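Inicio | Asignaturas | Robótica móvil | Prácticas
Tiempo de lectura: 3 min

Tema 4. Comparación de controladores laterales con cámara frontal
Apuntes de Gunhild Hjaltested

Se comparan dos controladores, Galline (persecución pura) y Caline (predictivo, horizonte corto), sobre la misma plataforma y con la misma cámara. La única entrada es la posición de las dos líneas de borde en la imagen; no se usa GPS.

4.1 Detección
Se binariza por color con umbrales separados para la línea blanca y la amarilla. La amarilla pierde saturación con la distancia, por lo que el ajuste de la recta se limita a la mitad inferior de la calzada. El punto de fuga se obtiene por intersección de ambas rectas y se filtra con una media móvil de 3 muestras.

4.2 Falsos positivos
Los guardarraíles son casi paralelos a las líneas en la imagen y pasan el filtro de orientación. Se descartan por anchura — no por color, que falla con la bruma. Las manchas claras del asfalto se eliminan por área mínima (178 píxeles).

4.3 Ensayo
Tramo recto de Brorivthorpe, febrero, 652 fotogramas por controlador. Se registran el error lateral y la derivada del ángulo de dirección. En recta ambos controladores dan errores similares; Galline oscila más cuando se acorta la distancia de anticipación. El ajuste de Türkmen para la ganancia se verá en el tema siguiente. 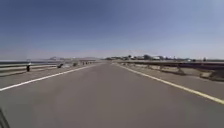
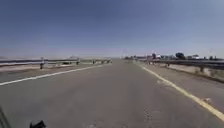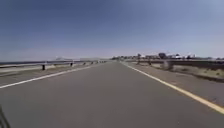 Fig. 4.1. Vistas del tramo de ensayo, con línea de borde izquierda blanca y guardarraíl a ambos lados.

Compartido 4 veces | 3 comentarios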